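Rotell steel shelving unit, white — long review after a winter of use
Posted 09/05/2021

I have wanted proper shelves in the back room for as long as we have lived here, and I put it off because every unit I liked was either garage grey or cost more than the sofa. Then I saw the Rotell in white at the Brindbridge showroom, marked at 3599, and went home and measured the wall twice. It arrived in January. I've now had it long enough to have moved everything on it at least three times, so I feel I can say something useful.

First thing, the steel. It's lovely and solid. The uprights have rows of little slots and holes all the way up, so you can set a shelf pretty much wherever you fancy, and the shelves hook in with a really satisfying clunk. I did it on my own with a rubber mallet and a cup of tea going cold on the windowsill. The instructions are nine pages of drawings with hardly any words, and the only one that had me stuck was the page for the cross-braces at the ends. Do those before you load anything! I left one side until last and had to take a whole shelf of parcels off again to stop the thing leaning.

I use mine for boxes, mostly. I sell fabric and bits of haberdashery from home, so there's a constant coming and going of cartons, returns, bags, and odd lengths of cloth that haven't found a home yet. Before this it all lived on the floor along the wall and I stepped over it. 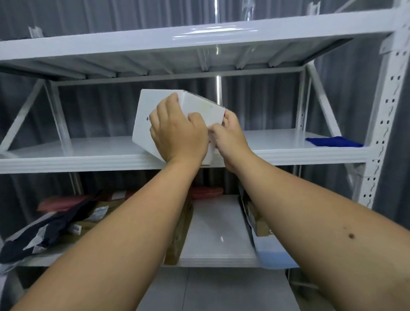

The depth is the best part for me. A big carton can go on at an angle and still sit safely, and there's enough room at the back for flat things to lie behind it. I had a cheaper unit once (a Chiriac, four shelves, wobbled if you sneezed) and anything bigger than a shoebox stuck out over the front and caught your hip as you went past. I haven't had that bother with the Rotell at all.

I'm also very taken with the ribs under the shelves. You don't think about the underside of a shelf when you're buying one, but that's where the stiffness is, and I've had mine stacked right up with no sag that I can see. The shop told me 54 kilos a shelf. I've not tested it and don't intend to, but a full load of folded cotton is heavy stuff and it takes it without a murmur.

The gloss finish I was less sure of. It's very shiny! In the morning the front beams catch the light and the whole wall looks cleaner than it is. The other side of that is that dust shows, and so does every scuff from a box corner. A damp cloth sorts out the dust. The scuffs I've given up on, and I put a flattened carton down under the rough boxes now, which works well and costs nothing.

There's no back panel. I thought that would annoy me, and for the first week it did, because small packets kept slipping down behind. A plain pleated curtain hung behind the unit makes it look finished, though it won't stop anything falling. For that I'd buy the clip-on rail, which Brultatley make in a size that fits, or just keep the little things in a tub.
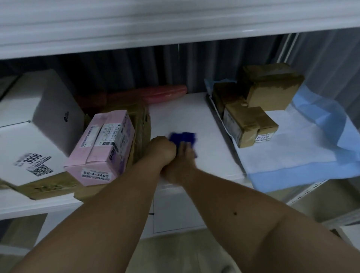 Spacing took me a few goes. I began with the shelves evenly set, because it looked neat, and then found I had a hand's width of wasted air over the small parcels and couldn't stand a tall box up anywhere. Now the gap is generous where the cartons go and tighter where I keep the soft things. Folded cloth wants a low shelf gap, otherwise you pile it too high and the bottom piece never gets used. I've also learned to keep labels facing out. Sounds obvious, I know, but I'd never had shelves where I could.

Niggles: the plastic feet are a bit slippery on tiles, so get some rubber pads. The slots have slightly sharp edges if you run a finger along the inside — worth gloves while you're building. And it is 93 cm wide, which the website rounds down, so measure for the real figure if you've an alcove in mind.

Would I buy a second? I've already cleared the space for it on the opposite wall. I might go for one shelf fewer this time and keep the rolls of wadding standing up in the bottom.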